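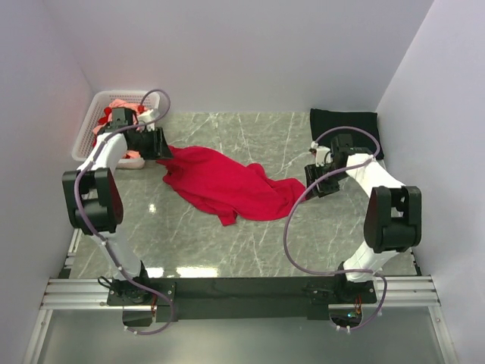 Dorow Lattice Basket, 51 liter, white: long-term review

The Dorow is a one-piece laundry basket in white plastic with a perforated lattice on the sides. I have used it for sorting and folding for 19 weeks, at a rate of five or six loads a week, on a gray marble-pattern surface that also serves as the folding area. The review covers capacity, airflow, handling, snagging, cleaning and behavior on a smooth top. Two other baskets were on hand for comparison: the Stindel Softside, a fabric bin on a wire hoop, and the Panyasiri Solid, a plastic tub with no openings.

Capacity

Dorow gives the volume as 51 liters. Filled level with the rim with mixed clothing, the basket takes one full load from my washer, which is a mid-size front loader. Bath towels fill it sooner. A load of towels stands well above the rim and the top two or three will slide off if the basket is tilted on the stairs.

The walls taper toward the base, so the usable floor is noticeably smaller than the opening. This matters if you stack folded items in it. Shirts folded to a store-size rectangle sit flat only from the halfway point up; below that they bow in the middle. I now use the basket for unfolded laundry and carry folded stacks separately. The Panyasiri has straighter sides and handles folded stacks better.

Airflow

The lattice is the main reason to pick this design over a solid tub. Damp items left in the Dorow overnight had no musty smell by morning in October, with the window closed and the heating off. The same items in the Panyasiri did smell and had to be rewashed. The test was repeated twice with the same outcome. The base of the Dorow is solid, so airflow at the bottom is poor, and a wet swimsuit at the bottom of the pile stays wet.

The lattice also lets small things show from the side. I sort by color before washing, and with reds and pinks in the basket it is easy to check that nothing white has gone in with them. A red cloth of mine still sheds dye after many washes, so I do make that check each time.

Snagging

Molded lattice can leave a thin ridge of extra plastic inside the openings. On my unit there were ridges along the lower two rows. They caught a knitted cuff in the first week and pulled a loop. I took the ridges down with 400 grit paper, wiped out the dust and have had no snags after that. The work took 65 minutes, most of it spent reaching awkwardly into corners. A basket at this price should not need it. Run a nylon stocking over your hand and around the inside before first use; it will find any rough spot.

Thin straps and drawstrings go through the openings and hook on whatever is next to the basket. Tuck them in before lifting.

Handles

Two cutouts under the rim, one at each end. The edges are rolled, and the grip is comfortable with dry laundry. With a wet load the rim flexes outward and the cutouts go slightly oval. No whitening or cracking so far. The opening takes four fingers of a large hand without gloves. One-handed carrying on the hip works, although the lattice prints a pattern on a bare forearm within a minute or two.

The Stindel has webbing loops that are softer on the hand but let the bin swing. On stairs I prefer the rigid handle.

Stability on a smooth surface

The Dorow has no rubber feet. On the marble-pattern top it slides when an item is pulled out quickly, mainly when less than a quarter full. Placing it in a back corner solves this, as the two walls hold it in position and the front of the surface stays free for spreading things out. I fixed four adhesive felt dots to the base as a trial. They made the sliding worse and came off in the wash-down. Thin silicone dots held better and are still on.

Corner placement has one drawback. The rim is high enough that you reach up and over to get at the bottom of the pile. A person of average height will not mind on a normal counter. On anything taller, turn the basket on its side.

The base is smooth and has left no marks. Grit trapped underneath would be another matter on a polished surface, so I wipe the underside when it comes back from the utility room.

Use while folding

My routine is to take one item at a time from the basket, lay it in the middle of the surface, pull it out by opposite ends, smooth it and fold it. Finished pieces go flat in the other back corner. With the basket on the left and the folded pile on the right, nothing crosses over. The open rim helps, as there is no lid or liner to move aside. The Stindel's fabric top collapses inward as it empties and has to be held back with one hand, which slows the work.

Crumpled cloths come out of any basket crumpled, and this one has no effect on creasing that I could detect. A lightly packed load comes out better than a compressed one, as with the other two.

Cleaning

Lint collects in the openings, particularly at the corners. A dry paintbrush removes it. Hot water and dish soap in the bathtub deal with anything else. The white plastic took a faint pink stain near the base from a wet red item left overnight; a baking soda paste removed most of it. A trace remains if you know where to look. The solid wall of the Panyasiri is faster to clean – one wipe and it is finished.

Purchase and spares

Mine came from the household store in Trarkutbridge, stacked inside others of the same size. Check the rim for scuffs if buying from a stack. There are no replaceable parts and Dorow does not sell a lid for this size. The molded mark on the underside gives the volume and the plastic type, and the instruction leaflet contains nothing beyond care symbols.

Summary of findings

Good: airflow through the sides, rigid rim, adequate capacity for one load, easy sorting by eye.

Poor: rough molding inside the lower rows, narrow base, slides on smooth tops without added feet.

For damp or mixed laundry I would buy the Dorow again and do the sanding. For carrying folded clothes the Panyasiri is the better shape. The Stindel stores flat, and I would consider it only where space is short.

Rating: 7 out of 10. It would be 8 with four feet on the base.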